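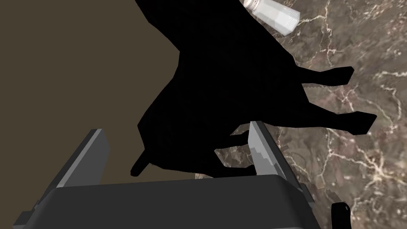

The rulebook at Skirkari used to be a folder of emails. Now it runs to nine pages, and the engineer who keeps it up to date is delighted with every one of them.

"I love a good checklist," she says, laughing. "People think rules slow you down, but we got so much faster once we all agreed on what a finished run was!"

Her group tests pick-and-place routines in simulation before anything goes near a real arm, mostly small household objects on kitchen counters. The first rule covers naming. Each run gets the object, the surface and the random seed written down before it starts, and a run without a seed is thrown out. Last January they had to drop 359 of them. "That hurt," she says. "It was a lovely batch, too."

The second rule is her favorite: one routine, 1,000 runs, no changes halfway through. If somebody wants to adjust the finger spacing or the approach angle, the count goes back to zero. Engström, the partner lab, works the same way, so the two can swap results without a week of phone calls.

She gets most excited about awkward shapes. Anything with thin legs is a treat, she says, because the contact points are so hard to get right (boxes, she adds, are for beginners). The rulebook asks for at least one such object in every set, with other items left on the counter nearby.

And failures? "Keep them all. Same folder, same labels. I read the failures first, with coffee."

The next version adds a page on handing routines over to the hardware team at Nustel. She has already written the draft twice and is looking forward to a third go.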